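Why Don't Baskets Fall Apart?

Take a handful of string and drop it on the floor. You now have a mess. Take the same string, pass it over and under itself for a few hours, and you have something you can carry potatoes in. Same string. Potatoes not included.

The trick is friction, the grabby force you feel when you drag your socks across a carpet. Every time one strand crosses another, the two press together and rub. One crossing is pretty useless. But a small basket can have 759 of them, all holding on at once, and that is very hard to argue with.

Over, Under, Repeat

Most weaving needs 2 sets of strands. One set stands still and gets bossed around. Basket makers call these the stakes. The other set, the weavers, travels in and out between the stakes, all the way around, then goes around again. If you are thinking this sounds boring, you may be right. Bring snacks.

Some baskets are woven tight. Others leave gaps, so they weigh less and let air in, and onions like that. Do not use this kind for soup.

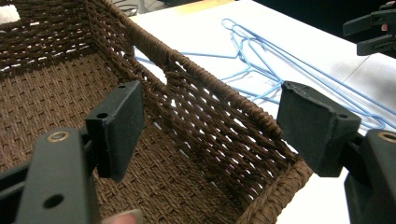

The Bossy Part at the Top

The rim has the hardest job. People grab it, lean on it and bang it into doors. A plain cut edge would start to unravel, so makers often wrap the top with extra cord, around and around, until nothing can wriggle out.

Try It Yourself

Cut paper strips and weave a mat. Then pull on one strip. If it slides right out, push your rows closer together and pull again. If it still slides out, call it modern art.

Updated 20 Mar 2022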